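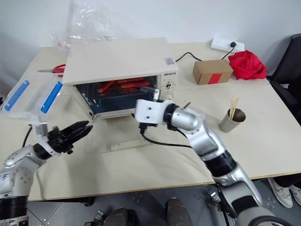
Sausages on the rack of a toaster oven.

Home | News | Events | Contact
Print this page | E-mail this page

2023-06-06

Billberg Street Food Fair adds a second day

The Billberg Street Food Fair is back this summer, and for the first time it runs for two full days! Cooks from 22 local kitchens will be serving grilled sausages, flatbreads, stews and plenty of sweet things along Daher Street.

"We had 2253 visitors last year and ran out of buns by mid-afternoon," said organizer Solange Macedo. "People kept asking for more time to eat - so they're getting it."

Zawadi Kombo will lead a free sausage-making class both mornings. Sign-up has been open since February, and a few places are left.

Press contact: Carla Mansour, Billberg Street Food Fair
© 2023 Billberg Street Food Fair | Back to top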